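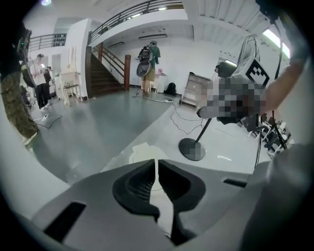

Smooth gray floor under overhead lights, large indoor space.

Virk Floor Sealer, Satin

Item 431
Sold in: 10-liter pail
Color: clear
Maker: Virk, Kutine

Virk Satin is a water-based sealer for indoor concrete floors. It is meant for halls, workshops, storage rooms and showrooms where people walk all day and carts roll through. The finish has a low to medium shine. It will reflect ceiling lights but does not give the mirror look of our Gloss.

The sealer dries clear and leaves the color of the concrete close to what it was. Expect old, porous slabs to go slightly darker. Try it in a corner first and look at it the next day.

Coverage
One pail covers up to 54 square meters with two coats on troweled concrete. Rough or broom-finished slabs take more. If water soaks into the bare floor within a minute, plan on a third coat and order accordingly.

Before you start
Sweep, then scrub with Virk Base Cleaner and rinse twice. Any wax, oil or old acrylic has to come off completely. New concrete should cure for four weeks. The slab and the air should both be above the minimum temperature printed on the lid, and stay there overnight. Turn off floor heating the day before.

Applying
Stir the pail slowly for three minutes. Do not shake it. Pour a small amount into a tray and roll it out with a short-nap microfiber roller, working back toward the door. Keep a wet edge and do not go back over areas that have started to set – this leaves roller marks that show up badly under long rows of lights. Wait until the first coat no longer feels tacky before rolling the second one crosswise.

Light foot traffic is fine the next morning. Keep forklifts, shelving and rubber mats off for seven days.

Care
Dust mop daily, damp mop when needed. Use a neutral cleaner. Vinegar, citrus cleaners and stiff brushes will dull the surface. Busy lanes can be recoated without stripping if the old coat is still sound. Scrub with a fine pad, rinse, let dry and roll on one thin coat.

Where it is used
The sports and exhibition hall in Jistby sealed 1,067 square meters with Satin in October. Vojtěch Sokol, who ran the job, used two rollers side by side and one person filling trays. His note to us: "Buy the long handles. We started with short ones and changed after the first strip."

Not suitable for
Outdoor slabs, ramps, garages where hot tires park, floors with rising damp, or anything already coated with epoxy. For epoxy floors see Skisovier Topcoat.

Storage
Keep the pail closed and away from frost. A frozen pail cannot be saved by warming it up. Opened sealer keeps for six months if the lid is pressed down all the way round.

Shipping and returns
Pails ship on a half pallet and need a signature on delivery. Unopened pails can be returned within a month in the original wrap. Roller sleeves, trays and handles are sold separately.

Page updated Jun 7, 2020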